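Printed Pattern in Furnishing Surfaces
Final report, Surface Design module
Haris Rizvi and Irfan Mirani

1. Purpose
The project examined how floral patterns are chosen for walls, mats and table coverings, and whether people prefer large motifs or small ones.

2. Method
A questionnaire was given to 229 visitors at the Egan showroom in January. Each visitor compared 3 sample sheets supplied by Banimlow and gave each a score out of 100. Sheets were shown under the same lamp.

3. Results
Small leaf prints scored highest for floors and tables. Large mandala prints were preferred for walls, particularly by visitors furnishing a single room. Older visitors gave lower scores to both designs when they were shown side by side. The Hodo sheet, a plain stripe, was rated lowest in every group.

4. Limits
The sample was drawn from one showroom. Cost was not considered, although Gustov requires a minimum order of 2,000 sheets.

5. Illustrations

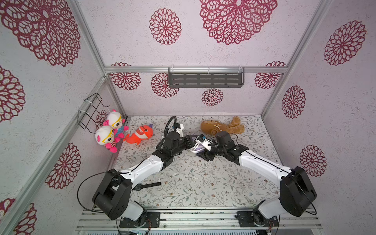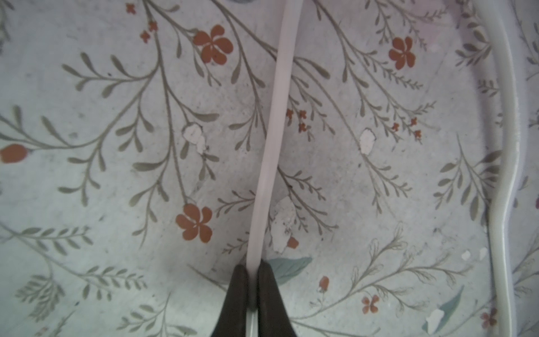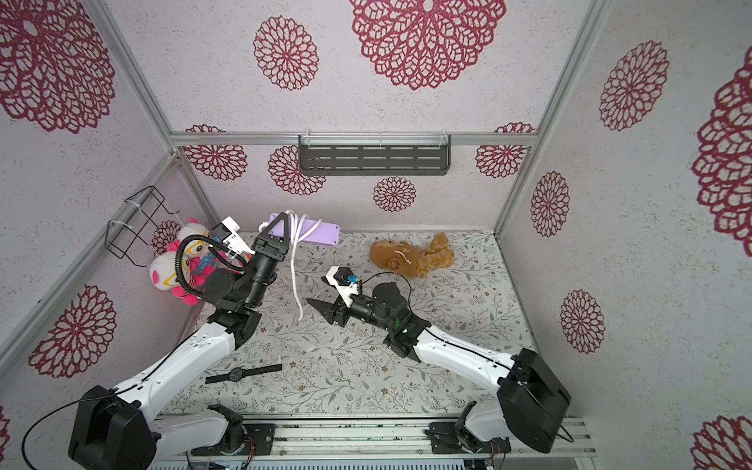
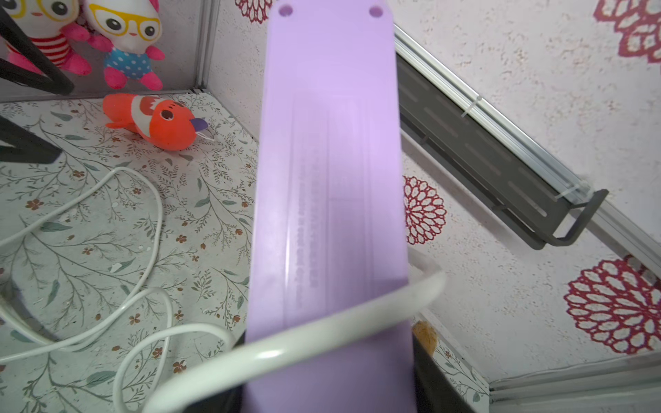
Figures 1 to 4, in order. Figure 1: maroon mandala walls with a vine-print mat. Figure 2: leaf sprays on pale gray-white.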